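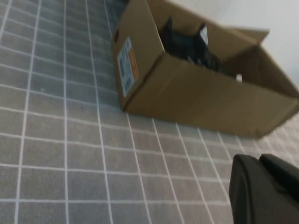
3.2 Quotation length and placement

The second part of the analysis deals with how entertainment news sites cut down long interviews. A streamed conversation with a singer or actor commonly runs to an hour, and the article written from it is read in a couple of minutes. We wanted to know which sentences survive, where in the article they are put, and how much of the question that prompted them is kept.

The material consists of 169 articles published by two outlets, Halto and Travus, on interviews released as part of the streaming series Raltevar. Both outlets publish in English and neither had any part in producing the series. Articles that only announced an upcoming episode were left out, as were photo galleries and list features in which Raltevar got a single line. Where an outlet updated a story under the same address, we used the last saved version. Where it published a second story under a new address, we treated the two as separate articles, even when most of the wording was shared.

Each article was matched with the transcript of the episode it drew on. The transcripts were corrected against the audio by Dalia Pētersons, who also marked interruptions, laughter and changes of topic. These marks turned out to matter more than we had planned for. A line spoken while laughing reads quite differently in print, and the articles seldom give any sign of the tone. In the coding we recorded only whether the article mentioned tone at all. We made no judgement about whether the tone reported was the right one.

A quotation was defined as any run of words placed inside quotation marks and credited to the guest. Runs split by an attribution phrase ("she said", "he added") were joined if the transcript showed them to be continuous. If the transcript showed a gap, they were coded as spliced. We allowed for ordinary tidying, such as dropped fillers and repaired false starts, and did not count it as splicing. Words supplied in square brackets were coded separately, as they often stand in for the name of a former partner, a label or a co-star who was mentioned several minutes earlier in the conversation.
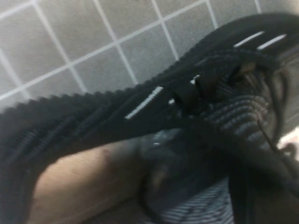
Splicing was more common in Halto than in Travus, and in both outlets it was concentrated in the upper third of the article. The usual pattern is a paraphrase in the opening sentence, a short quotation in the second paragraph, and a longer one further down that contains the short one in full. A reader who stops early therefore meets the guest's words in their most compressed form. In Travus the longer version nearly always followed within the same article. In Halto it was sometimes missing, and the only way back to the full sentence was the embedded clip, where there was one.

The interviewer's question was dropped in most articles from both outlets. When it was kept, it was usually turned into a neutral phrase such as "asked about her time off the road" or "when the conversation moved to family". Phrases of this kind hide a difference that is plain in the transcripts. Some remarks were volunteered by the guest – in a few episodes well before the host had come near the subject – while others were given only after the host had put the same question more than once. The articles presented both in the same way. We think this is the clearest finding of the section, and it holds for both outlets.

Paraphrase was harder to code. Two coders worked through the whole set independently and then discussed the passages on which they differed. Most of the disagreement concerned verbs. "Revealed", "admitted" and "opened up" all suggest that something had been held back, and in several cases the guest had told the same story in print years earlier. We settled on coding the verb as it stood and noting in a second column whether an earlier public account could be found. The search for earlier accounts used the Baranauskienė press index, which is strong on magazines and weaker on radio, so the second column should be taken as a minimum.

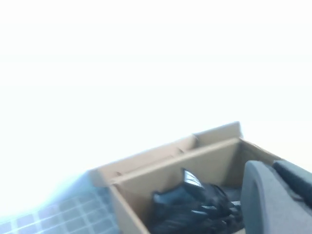
Figure 4. Open cardboard box with a divider panel running parallel to the back wall.

Headlines were treated apart from body text. They are often written by someone other than the author of the article, and they are changed more frequently. A headline was coded as quoting, paraphrasing or teasing, the last of these being used where the subject of the remark was withheld ("what really happened on that tour"). Teasing headlines were rarer than we had expected and appeared mostly on articles about guests with a small catalogue or only one well-known role. For the most familiar performers, the name and a few quoted words seemed to be considered enough. There were 16 headlines that could not be placed with any confidence, and they are excluded from the comparison but kept in the body-text analysis.

Two limits should be mentioned. Both outlets write for readers who are assumed to know the guest already, and specialist music or theatre publications may well handle the same interviews differently. Reader comments were not studied either. They would be a useful source on how compressed quotations are understood, and a colour-coded sample of 2,000 has been set aside for that purpose, but the moderation rules at Halto changed in December and the comments from before and after that month cannot be pooled without further work. The next section returns to the episodes themselves and looks at how the host closes a topic.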